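How to Fold a Sweatshirt on a Bed

Every folding guide assumes you own a table. I own a bed, and it has served me through 17 years of laundry with only the occasional sock lost to the far side.

Start by pulling the bedding tight. Lay the sweatshirt face down and smooth it from the collar toward the hem with a flat hand. Don't chase every wrinkle. Knit has its own opinions, and you'll be wearing the thing by breakfast.
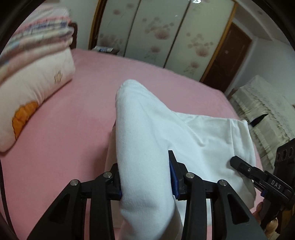 Sleeves are where good intentions go to die. Bring one side in toward the middle, then turn the sleeve back on itself so it points down at the hem. Do the other side the same way. If a cuff sticks out, tuck it under and tell no one.

Now fold the hem up about a third, and fold again to meet the collar. Press down once. A plush bedspread will push back, so slide a big magazine underneath if you want crisp edges. I used an old Palomino catalog until it fell apart.

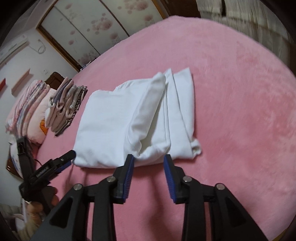 Giuliana Ospina wrote in to say she skips thirds entirely, folds in half twice, and has yet to be arrested. Fair enough. Halves work fine on a deep shelf. My drawers are shallow, so I stay with thirds and stand the bundles on edge, collar side up.

Heavy hoodies go on the shelf.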